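Search articles, games and quizzes
Go
Popular searches: volcanoes, sloths, slime

Can a Robot Do Your Chores Yet?
By Renata Ojeda

Last November I was standing at my sink with a pan that had cheese baked onto it (so much cheese), and my daughter asked me why we didn't just get a robot. I write about machines for a living, so you'd think I'd have a good answer ready. I said "Um." Then I went and found out, and now I can tell you!

Let's start with the robots you may already know. A dishwasher is sort of a robot. So is a washing machine. They do one job inside a box, and everything they need is in the box with them. You bring them the dirty stuff, they spray it and spin it, and you take the clean stuff away. Robot vacuums got out of the box, but they stay on the floor, and a sock can still ruin their whole day.

Now think about clearing up after breakfast. You pick up a cup. You know it's a cup even if it's upside down or has a spoon sticking out of it. You know to squeeze a banana less than a hammer. You learned all that when you were tiny, mostly by dropping things, and I bet you don't remember any of it.

A robot has to learn it too, and dropping real dishes gets expensive. So lots of robots practice in a simulation, a pretend world inside a computer, kind of like a video game. The kitchen is pretend, the arms are pretend, and a pretend plate that falls off a pretend counter costs zero dollars. A robot can try the same thing 500 times and never get tired or grumpy. 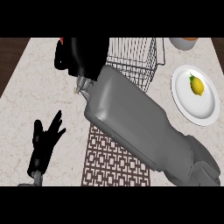 So can a robot clean up a whole kitchen by itself?

Some can do pieces of the job, like moving a dish or wiping a table, but a whole messy kitchen they've never met before is still very hard for them. They're usually slow, and a person often stays close by in case something goes wrong.

Look at how much stuff ends up on one counter. A lemon on a plate is nice and easy to spot. A wire basket is sneakier, because you can see the counter right through the holes. Is that part basket or part counter? Your brain sorts it out in a blink. Shiny black things are tricky too, since the bright spots on them move when you move. And when an arm reaches across everything, it hides some of the things it might need next!

Hands are the other big puzzle. Some robot hands have narrow fingers that work a bit like tongs. Others have jointed fingers and a thumb, more like yours. The fancy kind can do more, but every joint is one more thing to control. Try buttoning your shirt with mittens on and you'll have some idea.

Shops and warehouses are a little easier. I visited a warehouse run by a company called Jumari, where a machine named Drirkus puts boxes on shelves. Drirkus is great at boxes. The boxes come in 2 sizes and the floor is flat and there isn't a dog. I asked if Drirkus could fold a T-shirt and the engineer laughed for quite a while.

T-shirts are floppy, you see. A box has the same shape wherever you put it, but a shirt has a new shape every time you drop it.

My guess is that you'll see robots helping in some homes by the time you're grown up. I could be wrong. For now the cheese pan is still mine. (Soak it overnight. That's my tip.)

COMMENTS

mahama_kid: my brother is 5 and he says he is a robot so he can't clean his room

GrapeSoda: Can Drirkus do big boxes AND small boxes at the same time??

Ms. P's class, Fleltden: We tried the mitten thing. Only two of us could do it! Can you write about robot dogs next?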